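Reading boxes are back, and we need a few more hands

It's me again, with my favorite bit of the fall newsletter! The Birlow Reading Fund is getting its book boxes out to grade schools for another year, and I'm so happy with how many classrooms have signed up already.

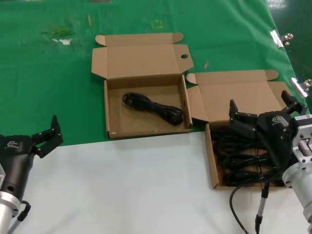

FLETDEN, Monday, October 23, 2023 – We have 1,000 books to share out this time, up from 900 last year, and they cover kindergarten through fifth grade. Each class keeps its set until March, then swaps with another school (the swap was the teachers' idea, and the kids love it). There are more chapter books in the mix, plus a good stack of easy science readers, which is what the second grade teachers kept asking me for.

If your school is in Prenach, your sets will come through the Fletden office as usual. Please send me your class sizes even if they haven't changed – I'd hate to guess and leave somebody short.

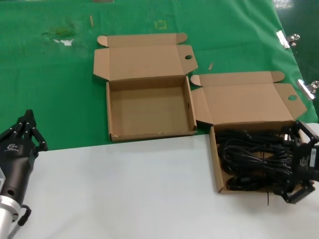 Reading buddies wanted

We still have 4 schools looking for buddies, two of them in Prenach. You'd sit with the same pair of kids for half an hour a week and listen to them read. You don't need any teaching background, just patience and a willingness to do silly voices. I did it last year and got completely hooked on a series about a grumpy badger.

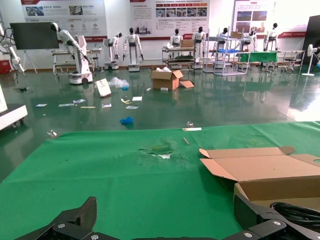 Mornings are the hardest to fill, so if you can do anything before lunch, please tell me first! Just reply to this newsletter with the days that suit you and I'll get back to you with a school.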